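Week 5: Showing the arm what you want

Hi all, Oriana here. These are my notes for Friday's session, tidied up a bit from what I scribbled on the whiteboard. Hannelore Lanz is taking the second half, so bring your questions about joint limits to her and leave me the easy ones!

Two ways to teach

Last week we did hand guiding (kinesthetic teaching, if you want to sound fancy in your report). You switch the arm to free mode, grab it by the wrist and walk it through the task while it records its joint angles. I love it for slow, roomy jobs. The trouble is that your own hand ends up in the camera's view, and the learner will happily decide that a hand is part of the task.

This week we go remote. You sit at the Adik handset, the arm copies you, and you keep your fingers out of it. It feels awful for the first ten minutes – everybody overshoots, me included – and then it sort of clicks.

The button task

We're using button pressing because it looks like nothing and it's a lovely little test of depth. Sideways error shows up straight away, but height is much harder to judge from a screen, so slow right down once the fingers are over the button. The wrist camera gives you the close view and the side camera tells you how high you are. Keep flicking your eyes between them.

For the lit red button at the left end of the row, you want the fingertips just above it and pointing down before you commit. Mind the camera cable too, it loops over quite freely and can lie across the lid near the buttons.
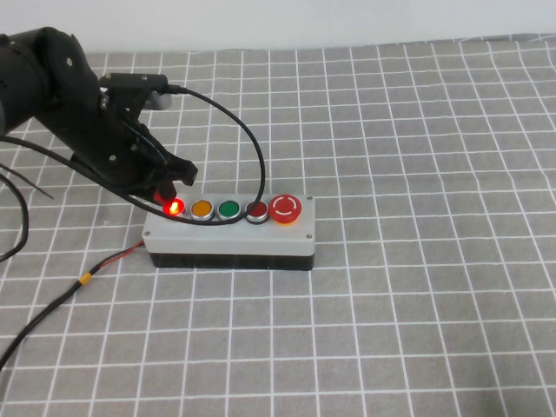

What to record

1. Each pair does 40 presses by remote control. Swap drivers halfway, please.
2. Start every run from a slightly different pose. If they all begin in the same spot, your model learns one path and falls over the moment you nudge the box.
3. Keep the bad ones, but label them. A miss followed by a good correction is worth having. A miss followed by swearing and a restart goes in the reject folder.
4. Stay off the mushroom button in your demos. It's the emergency stop, and I don't want a policy that has learnt to favour it.

Marking and reading

Pass mark for the trained policy is 80 per cent on fresh starting poses. Write-up is two pages, and I'd like one honest paragraph on how your driving style changed between the first run and the last.

Before next week, read the Wotumach chapter on copying errors. Mwangi Biwott has the lab key if you need extra time on the arm.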